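Sisora Bread Proofing Box, model 2129
by Stevard

The Sisora keeps your dough at one steady temperature while it rises. It is made for home bakers who make bread or rolls a few times in the week and have a cool kitchen.
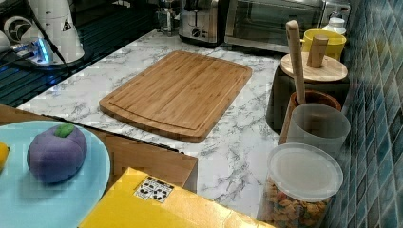
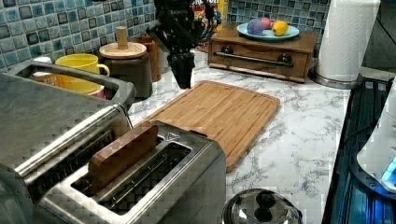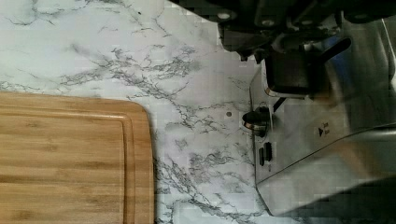

Inside there is space for one large bowl or two loaf pans. You set the temperature with the dial, up to 40 degrees Celsius, and a small light goes off when the box is ready. For most white doughs we recommend the middle setting. Rye dough likes it a little warmer, and enriched dough with much butter should stay lower, or the butter will come out.

The water tray goes under the rack. Fill it with 400 ml of water before each use, so the dough does not get a dry skin. Please empty it after.

The box folds flat for storage. The hinges were changed in December, and the old lids do not fit the new base. If you need a spare lid, write to us with the number on the bottom of your box.

In the package: base, folding walls, lid, rack, water tray, power cord, recipe booklet.

Price: 39 dollars for the rack and tray set alone. For the price of the full box please ask your dealer, Gridata or Chuang.

Orders received until 30th May are sent with the second rack at no cost.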